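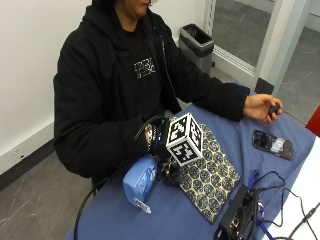 Figure 1. Glove on the right hand, marker cube held over the patterned mat.

Section 2. Planning the purchase (read before anyone signs anything)

Most of the grief with a Plistell glove station starts in the budget, some weeks before the box arrives. The glove gets all the attention at the meeting. The table, the cloth and the cable do not, and they are what you will be ordering in a panic in June.

2.1 Decide how many stations you need. Then ask Inger Mikkelsen, who will give you a smaller number.

2.2 Measure the table. Allow for the box, a phone and whatever the operator keeps in the free hand.

2.3 Price the marker cubes separately. Dastik quotes them on their own line, in small type.

Note: One glove kit is one hand. Two-handed work means 2 kits and a second conversation with finance.
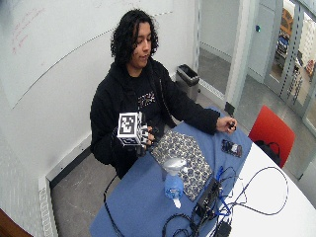
Figure 2. Cube and glove in use, with the box and its cables on the table.

2.4 Cable. Take the length on the drawing and add 40 per cent. Hjalti Hjaltested did the drawing and agrees.

2.5 Table covering. Plain and matt, one colour. Buy a spare. Patterned cloths come out of petty cash and should not be argued over by email.

2.6 Put consumables under their own code (1486). If they go in with hardware, Troels Kjærgaard sends the form back.

CAUTION: Keep liquids capped and well away from the box. The warranty is short on this point, and so was Steinarsdóttir when we rang. 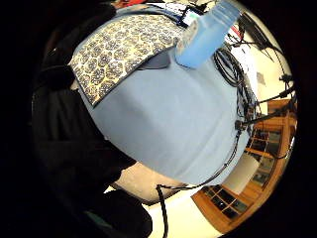 Figure 3. Tabletop from the gripper camera. Note the cable below the cloth.

2.7 Gripper camera. The lens is very wide and takes in the furniture as well as the work. Budget for tidying the room, or for not minding.

2.8 Hanging cables. Add clips to the order. They cost next to nothing and are always left off.

2.9 Allow 6 weeks for delivery to Zisuddale. The supplier's own figure is more cheerful.

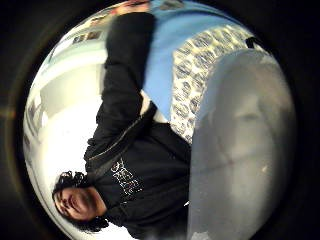
Figure 4. Operator at close range, gripper camera turned on its side.

2.10 Operator time. This is the largest line and the one most often entered as zero. Include breaks and talking.

2.11 Send the finished sheet to Ozan Kurtuluş before noon. After noon it goes to Heriberto Tamayo, who reads the footnotes.

For mounting the box, see Section 3.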